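Why Do We Have Shadows?

A page for curious readers, from the Barilell children's library

You have a friend who goes with you almost everywhere. It walks when you walk and it jumps when you jump. It never says one word. This friend is your shadow.

Let us find out where it comes from.

Light goes straight

Light is very fast. In one second it travels around 300 thousand kilometers. The light of the Sun still needs more than eight minutes to reach us, so you can imagine how far away the Sun is!

Light likes to go in a straight line. It does not turn around a corner like a cat does. When it meets something it can not pass through, for example a wall or your head, it stops there or it bounces back. Behind the thing there is now a place where less light arrives. We see this place as darker, and we call it a shadow.

Things that light can not pass through are called opaque. You say it like this: oh-PAYK. A brick is opaque, and so is a potato. A clean window is transparent, and most of the light passes through it. Between them there are things like thin paper, which let a part of the light go through. We call them translucent.

Sharp shadows and soft shadows

Go outside on a sunny morning and look at the shadow of your hand on the ground. If your hand is close to the ground, you can see every finger very well. Now lift the hand high. The edges become a little blurry.
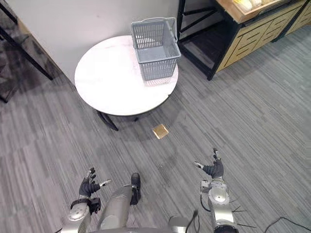
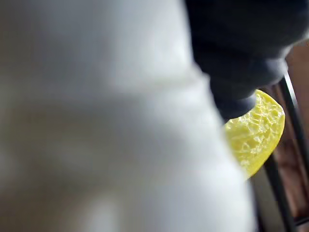 Inside a house the light often comes from many sides at the same time. It comes from a window, from a lamp, and also from the walls, because pale walls send light back into the room. Each light tries to fill the dark place which another light has left, so the shadow becomes soft. Under the round white table in the first picture you can find such a shadow, lying gray on the carpet, below the table and to the right of it. Look under a table in your own home and see if its shadow is darker in the middle than at the edge.

Long in the morning, short at noon

In the village of Padine the children of the school made a shadow stick. They put a straight stick in the ground of the garden. In the morning the shadow was 300 centimeters long, much longer than the tallest child. At noon they measured again, and it was only 94 centimeters.

The stick did not change, of course. In the morning the Sun is low in the sky, and its light comes from the side. At noon it is higher, and the shadow is short. In the evening the Sun is low again, and the shadow grows long on the other side.

Long ago people used this to tell the time. A clock which works with a shadow is called a sundial. There is a big stone one in the square of Villca – it works very well, but not at night.

Try it yourself

You need a flashlight, a toy and a white wall.

Make the room dark. Put the toy between the flashlight and the wall.
Move the toy nearer to the flashlight. What happens to the shadow?
Now move it nearer to the wall. Is the shadow smaller? Is the edge sharper?
Ask somebody to hold a second flashlight a little to the side, and look how many shadows the toy has now.

Please never look directly at the Sun, also not with sunglasses. It can hurt your eyes very badly.

New words

Opaque: light can not pass through it.
Transparent: you can see through it clearly.
Translucent: some light passes through it.
Sundial: a clock that shows the time with a shadow.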